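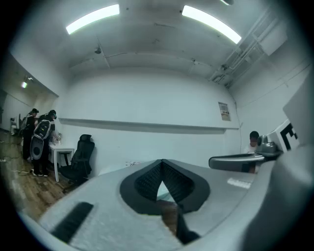

Dennis Kettle asked whether all the rooms were going to be this plain, and whether anyone had thought about curtains. The woman from Nosusix who was leading our group said that tenants could hang whatever they liked, as long as they filled the holes when they left. He wrote that down.

I went to the open day at the Vidal building in November to look at rooms for rent. My lease in town is up in spring and I need somewhere to work that isn't my kitchen. These are my notes, cleaned up a little, for anyone else thinking of going to the next one.

## Getting there

The building is on the edge of Amerau, past the lumber yard. The bus stops at the end of the street and the walk from there takes 20 minutes if you miss the footpath, as I did. The footpath starts behind the bus shelter and has no sign. There is parking in the back, but the gate was only half open and people were leaving their cars on the grass.

Doors opened at 10 a.m. You sign in at a desk in the lobby and they give you a floor plan and a sticker. My floor plan was for the wrong floor. I swapped it later.

## The rooms

The part of the building open to visitors comes to 2480 square feet, split over two floors. The ground floor has the larger spaces and the upper floor is mostly small units along a corridor. Everything is finished the same way: white paint on the walls, white ceiling, brown floor. If you have seen one you know what the others look like, and after that it's a question of size and which way the windows face.

I liked the plainness more than Dennis did. White walls are easy to live with and easy to touch up, and a brown floor hides a lot. My current place has one green wall that I have been looking at for years. The guide said the paint is an ordinary flat white and that they keep a can of it in the supply closet for anyone who needs to cover a scuff.

We were free to go in and out of the rooms at our own speed. I sat down in one for a while to get a feel for the sound. You can hear people in the corridor with the door open. With it closed I could still hear voices, but not words. The pipes knock when the heating comes on. I asked about that and was told it settles down later in the winter, so I'd want to go back and check.

Things I looked at in each room, more or less in this order:

- outlets, and which walls they are on
- whether the door closes without a push
- the window catch
- the floor near the door, where it wears first
- phone signal

Two of the upper rooms had doors that stuck. The signal was fine everywhere except the stairwell.

## Shared areas

There is a kitchen on each floor. The upstairs one has a sink, a kettle and a fridge that had somebody's lunch in it. The downstairs one is bigger but is also the way through to the back door, so there was a steady line of visitors passing behind whoever was making coffee. Restrooms were clean. The one by the lobby has no hook on the door.

The meeting room is called Kellix, after the company that had the building before. It can be booked by the half day and tenants get 2 half days a month included. It was being used for the coffee and cake, so I didn't see much of it beyond the table.

## Costs

The smallest upper unit is $666 a month with heating and water. Electricity is metered separately. Internet is included, but the guide didn't know the speed and said she'd email it to me. The deposit is one month. You can paint the walls another color if you ask first — and then you have to paint them back.

Somebody asked about working late. Tenants get a key to the side entrance and can come and go at any hour, but the heating drops at 8 p.m. and the only way to keep it on is to call ahead. I work most evenings, so I'd need a small heater, and I forgot to ask whether those are allowed.

## Second look

I went back upstairs just after noon, when the light had moved to the corridor side. The rooms on the west side were noticeably brighter by then. The ones on the east side needed the lights on, and the switch in the end unit is outside the room, which I would find annoying.

I'm down to the end unit on the west side or the one next to it. The end one has a bit more wall for shelves, and the neighbor has the better door. I've asked to see both again on a weekday evening with the heating on. Dennis has put his name down for a ground floor room and was still asking about curtain rails when I left to catch the 1:40 bus.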